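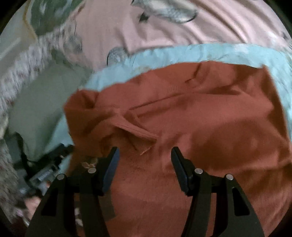 Festico wrote that the color will come out of any new cotton for the first few washes and I should simply wait. I am not so sure, so I ask again with more details.

I bought a sweatshirt in a dark orange color in February. The label says 30 degrees, no dryer. I washed it alone two times and the water was still orange. Then I washed it together with light towels, and now the towels have a pink shade. Is there a way to fix the color at home? My mother always used vinegar, but I read in other places that it does nothing. Also, can the towels be saved?
Posted by Vukora

Busedex
Vinegar does not fix the dye on cotton. It is an old advice and comes, I think, from wool and silk, where acid dyes are used. On cotton it can make the water a little softer, and that is all. Salt is the same story – it helps when you are dyeing the cloth, but not after.

What you see is most likely dye that was never bound to the fiber and was not rinsed out well at the factory. You can take it out faster like this:

Fill a bucket with cold water, put the sweatshirt inside out and leave it for 22 minutes. Change the water and repeat until it stays almost clear. Do one wash at 30 with a normal liquid detergent for colors, no bleach. Dry it flat and away from the sun.

For the towels, please do not put them in the dryer before the pink is gone, heat makes it harder to remove. Soak them overnight in oxygen bleach, if the label allows it. Mine needed two nights.

There are also dye fixers in the craft shops. They work on many cotton dyes, but read the package first, because some of them change the shade a little.

Rocha
just use the color catcher sheets, I put two in every load and never had a problem

Vukora
Thank you both. I did the bucket yesterday evening, five times, and the last water was only light yellow. The towels are now in the oxygen bleach. The sheets I will buy too, but I prefer to wash the orange one alone until summer. One more thing I forgot to ask – does the spin speed matter? My machine was set to 700.

Busedex
No, 700 is fine. Only take it out directly when the machine stops, so it does not lie wet on other clothes.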